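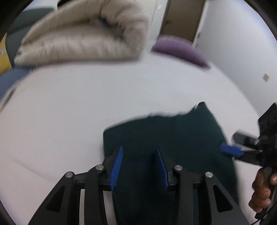

Raw files from phone way too dark after export, what am I doing wrong

Asked by Gilang Oei, 2023-03-18

Hi all. Switched my phone to shooting raw in September, mostly for stuff I sell online plus some landscapes when I get out. Phone is set to raw at 48 megapixels. Pics look great on the phone screen. Then I copy to the laptop, open in Cikholm, and everything is dark and kind of flat, dark greens and blues are the worst, they go almost black. If I drag exposure up it looks ok on screen but the exported jpeg is dark AGAIN.

Things I tried:
- reinstalled Cikholm
- turned off auto tone on import
- different cable (I know, I know)
- exporting as tiff, same thing

I have 696 files sitting in the folder and really dont want to fix them one by one. Is it the phone or the program? Normal jpegs from the same phone look fine on the laptop.

2 answers

Csaba Nyitrai
Two separate problems I think.

First one, dark on import. The phone shows you a finished preview, already brightened. Cikholm throws that out and starts from the raw data with its own profile, and the default is "Linear". Go to Develop, Profile, pick "Camera Match". If it's not in the list you need the profile pack, free, it's under Help.

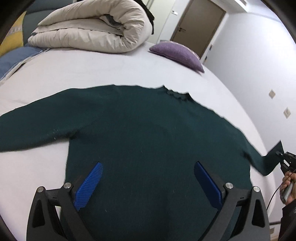 Second one, dark on export. Check the color space in the export box. If it says Wide, change to sRGB. Lots of viewers ignore the wide profile and show the thing muddy. Also see if "apply edits" is ticked, after a reinstall it goes back to off. That would explain why your exposure change dissapears.

For the whole folder: fix one file, Edit, Copy Settings, select all, Paste Settings. Leave white balance unchecked if the light was different between shoots. Try it on a few first, then run the lot overnight. Mine is an old MacKinnon laptop and it chokes on big batches.

Sugeng Jugah
I gave up on Cikholm and use Gedholm now, opens phone raws fine. Costs 42 a year though. Also why raw for selling stuff online?? just shoot jpeg

Comment from Gilang Oei:
Csaba it was the tick box. And the profile too, had to get the pack. Greens are green again, thank you!! Paste settings is running now. Sugeng fair point lol, will probly go back to jpeg for the listings and keep raw for landscapes.

Comment from Csaba Nyitrai:
Good. Save those settings as an import preset so you dont have to do it again next time.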